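Inicio | Casa | Cocina | Taller | Papel y libros | Contacto

Cómo cuidar los libros en casa: limpieza, estanterías y pequeñas reparaciones

Un libro de poesía de tapa blanda, leído con cuidado y guardado en un sitio seco, dura más que su dueño. El mismo libro metido a presión en una balda junto al radiador empieza a soltar hojas en pocos inviernos. Los consejos que siguen sirven para una biblioteca doméstica normal, con novelas, diccionarios, algún tomo heredado y muchas ediciones de bolsillo. Para un ejemplar valioso lo mejor es un taller de restauración.

Quitar el polvo

El polvo se acumula en el corte superior, el que queda mirando al techo. Se saca el libro, se sujeta bien cerrado y se pasa una brocha ancha de pelo suave desde el lomo hacia fuera, con el libro un poco inclinado. Hacia fuera siempre: al revés, el polvo se mete en la cabezada. La brocha debe estar seca y usarse solo para esto.

El plumero mueve el polvo de un estante a otro. La aspiradora sirve si tiene regulador de potencia y se le pone una media fina en la boquilla, pero no la acerque a encuadernaciones con la piel levantada.

Yo limpio la biblioteca por baldas, una cada semana. Tengo 13, así que doy la vuelta completa cuatro veces al año – 52 semanas, 13 baldas, no hay que apuntar nada. Quien tenga menos estantes puede hacerlo cada quince días.

Las baldas se limpian con un paño apenas húmedo y se dejan secar antes de devolver los libros. Si se ha usado cera o un producto para muebles, hay que esperar al día siguiente.

Colocar los libros

Los libros de tamaño parecido se sostienen unos a otros. Un tomo alto al lado de uno bajo se va abriendo por arriba y acaba alabeado. Si el orden es alfabético y no se quiere tocar, se pone un sujetalibros entre los dos.

La presión correcta se nota al sacar un ejemplar: debe salir agarrándolo por el centro del lomo. Si hace falta tirar de la parte de arriba, sobra un libro. Para alcanzarlo sin dañar la cofia se empujan un poco hacia dentro los dos vecinos.

Los volúmenes grandes y pesados, como atlas o libros de arte, van tumbados, en pilas de tres como mucho. Entre el fondo del libro y la pared conviene dejar un dedo de aire, y más si la pared da a la calle.

En febrero, con la calefacción puesta, mi salón baja mucho de humedad y las tapas de cartón se comban. Un cuenco de agua sobre el radiador ayuda algo. Mover la estantería al tabique de enfrente ayudó bastante más.

Forrar sin estropear

El forro adhesivo transparente es cómodo y deja restos de cola cuando envejece. Para libros de uso diario es preferible una funda de poliéster sin adhesivo, o papel sencillo doblado. Las que yo uso son de Conside y se venden por rollo; cualquier marca que indique que el material es libre de ácido vale igual.

Para forrar con papel se corta una tira 6 centímetros más alta que el libro, se doblan tres arriba y tres abajo, y las solapas laterales se meten en las tapas. No hay que pegar nada. Con el libro cerrado se marca el lomo con la uña, sin apretar. 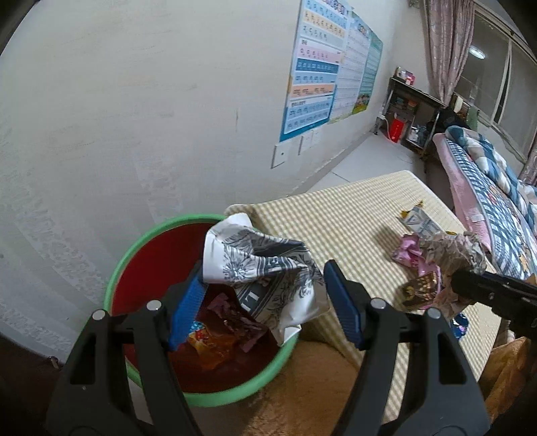

El papel para forrar tiene que ser mate y sin recubrimiento. Los papeles de envolver con brillo resbalan, se agrietan en el doblez y algunos se quedan pegados a las cubiertas plastificadas cuando hace calor. Da pena, claro, sobre todo con los que traen dibujos: un envoltorio blanco satinado con dibujos en líneas negras y grises parece hecho para un libro de versos, pero una vez arrugado no vuelve a quedar liso y su sitio es la papelera. Para esto funcionan bien el papel de estraza fino, el de dibujo de poco gramaje y los restos de papel pintado antiguo sin vinilo.

Hojas sueltas y desgarros

La cinta adhesiva corriente amarillea y mancha. Un desgarro pequeño se arregla con papel japonés y engrudo de almidón:

1. Se coloca papel vegetal debajo de la hoja rota.
2. Se juntan los bordes del desgarro sin montarlos más de lo que pide la fibra.
3. Se rasga, sin tijera, una tira estrecha de papel japonés.
4. Se le da engrudo con pincel fino y se apoya sobre la rotura.
5. Se tapa con otro trozo de papel vegetal y se deja con peso hasta la mañana siguiente.

El engrudo se guarda en la nevera y dura pocos días. Si huele agrio, se tira. En mi caso compro el papel japonés en Jelínek, que lo corta a la medida.

Cuando se suelta una hoja entera, se pone un hilo de cola blanca para encuadernar (PVA de pH neutro) en el borde interior y se encaja hasta el fondo. Poca cola. La que rebosa pega las páginas vecinas y entonces hay dos problemas.

Olor a humedad

Un libro que huele a cerrado se deja de pie y entreabierto en una caja grande con un recipiente de bicarbonato al lado, sin que lo toque. La caja se tapa y se revisa cada pocos días. Kristýna Koubek, que me enseñó a coser cuadernillos, lo hace con carbón activo y le va mejor con los libros de sótano.

Si hay moho con pelusa, el ejemplar se aísla en una bolsa de papel y se saca de la habitación antes de decidir nada. Para cepillarlo, al aire libre y con mascarilla.

Anotar lo que se tiene

A partir de 1.000 libros la memoria falla y se compran repetidos. Basta una hoja de cálculo con autor, título, balda y una columna para los préstamos. En esa última columna van el nombre y el mes.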